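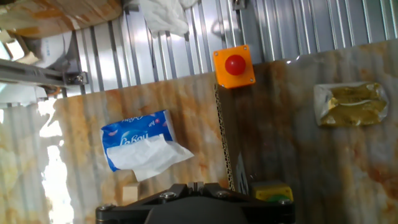
4. Applying Brirlow film to a panel

1. Wipe the panel with a lint-free cloth. Let it dry.
2. Cut the film 4 inches longer than the panel.
3. Peel back 7 inches of liner and align the top edge.

CAUTION: Do not use the Prollora primer on glossy film. It clouds the finish.

4. Press from the center outward with the squeegee - short strokes only.
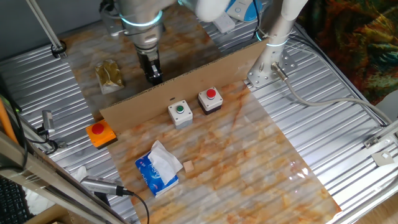

5. Trim the excess with a new blade.

NOTE: For curved edges, order heat-set film, part 799.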